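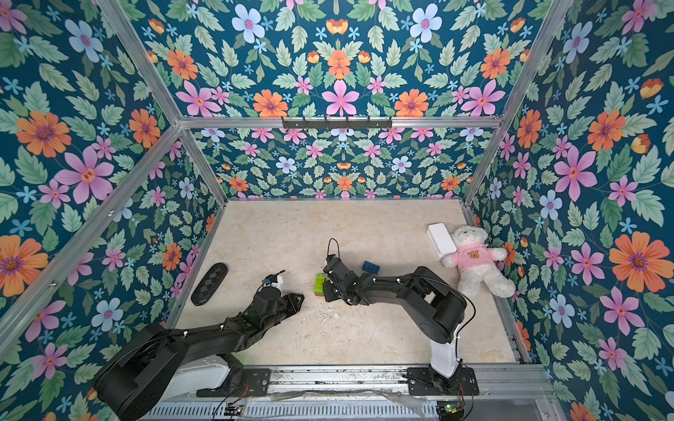
# Cludik Two-Arm Recording Cell

The Cludik cell is an enclosed bench station for collecting demonstrations of two-handed tabletop work. It is supplied by Milletti to laboratories and training groups that need many short, well-labeled episodes from a station that stays the same from one session to the next. Both arms are fixed to the front rail, and the operator works from that side.

## Construction

The enclosure is built from aluminum extrusion, with an open front and a flat, pale work floor. Wall panels are removable and may be ordered in plain or printed finishes. The botanical print on a deep teal ground is the finish most often requested by customers who wish their models to cope with busy backgrounds. Panels should be changed between collections and never during one.

- Arms: 2, black, each with a two-finger gripper
- Arm mounting: separate base plates, bolted to the front rail
- Floor finish: beige, marble pattern
- Rear beam: fitted with a black hook rack
- Recording software: Wesum Capture, installed before delivery

## Brick Handling Task Set

The task set delivered with the cell uses small toy building bricks. Bricks are inexpensive, easy to replace, and come in colors that reviewers can name without dispute. The set includes picking up, handing over, stacking and separating. Tasks in which the grippers meet over the middle of the floor call for the most practice, and new operators should record them at reduced speed until their supervisor has approved a first batch.

The set contains 121 written task prompts. Each prompt names the bricks by color and states the end condition in one sentence. Prompts may be edited, but an edited prompt should be saved under a new number so that earlier episodes keep their original wording.

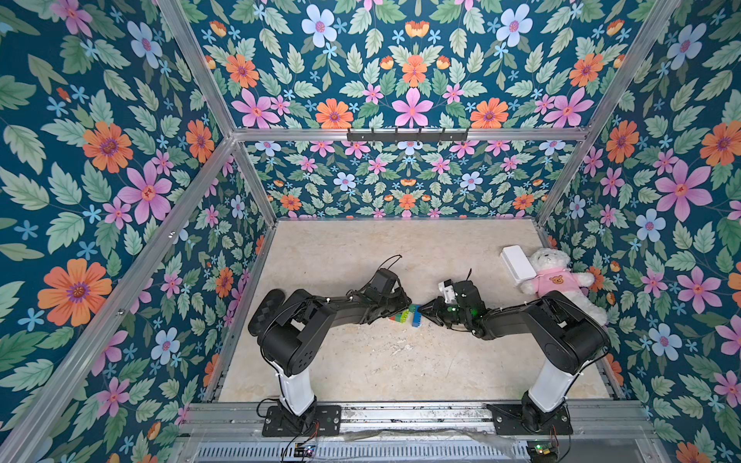

## Background Objects

Customers are encouraged to leave a few unrelated items on the floor while recording. A plush bear and a white box serve well at the back right corner, where they remain clear of the bricks. A system trained only on a bare floor may respond poorly when other things are present -- a concern raised by several of our early customers.

Items of this kind should be listed in the session notes at the start and again whenever one is moved. The list need not be long. Two or three words for each item are enough for a reviewer to search by later.
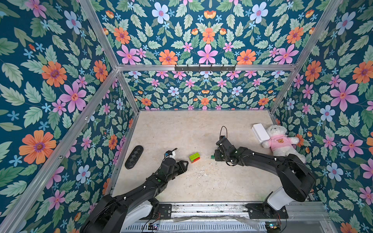

Session notes are stored with the episodes and may be exported together or separately. An episode that ends without meeting its end condition should be marked as incomplete and kept. Many groups find these useful when training a model to recover from a missed grasp, and Wesum Capture can leave them out of an export when they are not wanted.

## Service and Ordering

Each cell is delivered assembled and includes 2 days of operator instruction at the customer's site. Replacement gripper fingers and floor panels are stocked by Fujimoto and may be ordered directly. Requests for wall panels in other prints are accepted until June for the current production run.

Questions regarding installation, task design or data export should be sent to Malathi Mathew, Product Support, Milletti. Please have the serial number of the cell and the installed version of Wesum Capture at hand.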